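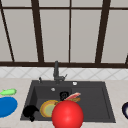

Getting the sink ready for a kitchen helper

Most of the trouble people have with a home kitchen robot starts at the sink. We have had the Narko on a three month hire from Mundgate, and the tips below come from using it on ordinary washing-up. It comes with a practice program that draws a kitchen on screen, so you can try a sinkful there before the arm goes near your own plates.

Food first

Take food out before you start a run. The Narko sorts crockery well enough, but a slice of meat or a piece of bread in the basin slows it down, and it will sometimes lift a cup and put it back on top of the food. In the practice kitchen you can leave a pink slice beside a black cup and watch what it plans to do. It is worth doing once.

Big round things

Anything large, round and shiny should go in last or be washed by hand. The gripper opens to 38 mm on the standard fingers, so it can take the rim of a plate but has nothing to hold on a ball or a smooth lid. If something like that is sitting over a plate, move it yourself.

Keep one side clear

The arm needs somewhere to put things down while it sorts. Load to the left and centre and keep the right half of the basin free. If your tap lever swings out to the right, check that the arm can pass it – you set this in the menu under Reach.

Dark sinks

Black cups in a dark grey sink are the hardest job for the camera. A white washing-up mat on the floor of the basin made a clear difference for us. So did putting the light on after four in the afternoon, even with a big window behind the tap.

The worktop

Bowls left on the worktop count as dirty unless you tell it otherwise. Svenja Bühler at Mundgate suggested marking a clean area in the settings, and we have had no mix-ups since. Wipe the fingers with warm water and a little washing-up liquid. Don't use scouring cream on them.

Cost and time

Hire is £60 a month, with delivery included. A full sink takes around 3 times as long as doing it by hand, though you can be elsewhere. The softer Osagie finger pads are extra and fit with two screws. They are better on glasses and no help with cutlery, which we still do ourselves.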